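Laundry, bags, and the yellow thing

Quick one tonight, I have a dryer going and it buzzes like an angry goose when it's done so if I stop mid-thought you know why.

So the project this winter has been the hall closet. If you've been reading a while you know the hall closet. It's where everything soft goes. Jackets, tote bags, the picnic blanket, sleeping bag sacks with no sleeping bags, one curtain. For years my system was open door, push, close door. Worked great until the door stopped closing.

Started in January with the top shelf. Took everything out, threw it on the bed, immediately regretted it because I then had to sleep somewhere. Ended up doing it in small loads after that. One armful at a time onto the folding table in the back room. Much better. If you take one thing from this post take that. Armfuls.

Cotton is easy. Cotton stays where you put it. Fold in half, fold in half again, done, stack it. The towels took me one evening and I felt like a genius.

Then I got to the slippery stuff. Anything synthetic and shiny. You fold it and it unfolds. You stack it and the stack slides off the shelf at 2 in the morning and scares you to death. I tried rolling, I tried rubber bands (left marks), I tried folding things around a piece of cardboard like they do in stores. The cardboard was OK for shirts but silly for anything bigger.

What's kind of working now — pick the thing up by the middle, let the rest hang, and see which way it wants to fall. Then lay it down that way and fold along those lines. Not neat. But it fights you less. Also squeeze the air out before you fold, not after, or you get a big puffy lump that comes back to life the second you let go. 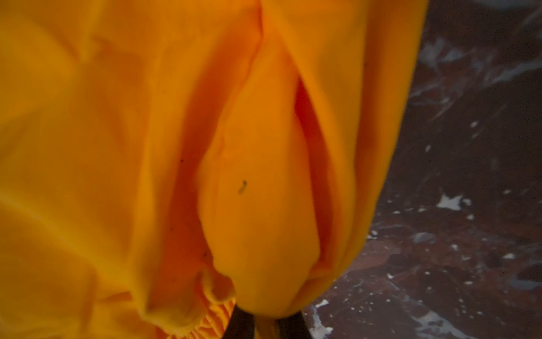
Carroll — February 23, 2019

Slippery pile, day two. Bright yellow going to orange down in the folds, and I love the color even if I don't love folding it. Puffs right up in the middle when it's lifted. And there are little dark specks on it, lint or dirt or whatever, which you don't notice until you get close. Everything that came off the floor of that closet needs a look before it goes back. I've started keeping a lint roller on the table and just going over each piece first.

On washing, becuase someone asked in the comments last time. I do the shiny synthetics on cold, short cycle, no softener, and I hang them over the shower rod. Not the dryer. I melted a hem once on high heat and it smelled terrible for a week. Specks I try with the roller first, then a damp cloth, and only then the machine. Half the time the cloth does it.

Now, storage. I bought two Hendis bins, the flat kind with the zip lid, $9 each. They're fine. The zipper catches at the corner if you overfill, so don't overfill, which of course I did. One is for bags and sacks, one is for jackets and anything with sleeves. I was going to do a third for "misc" but misc is how I got here in the first place.

Shelf liner was a bigger win. The grippy rubber kind with the holes. Cut it with kitchen scissors, badly, and laid it on both upper shelves. Nothing has slid off since. I should of done this years ago.

Things leaving the house: the single curtain, a raincoat that never kept out any rain, and a bunch of free totes. I weighed in my mind whether to keep the Forulby tote, the big green one, because it's from our old grocery store and that place is long gone. Kept it. It holds the other totes now. So I guess it has a job.

Still to do — the floor. There's a box down there I haven't opened since we moved in, taped shut, says WINTER on one side and KITCHEN on the other. Could be anything. Also shoes, but shoes are a March problem.

Oh and the hooks. Got a strip of five for the inside of the door and they're still in the package because I can't find the drill bit that fits. If they go up this week I'll post it. If they don't I won't mention it and please be kind about that.

Dryer's buzzing, gotta go get the sheets before they wrinkle.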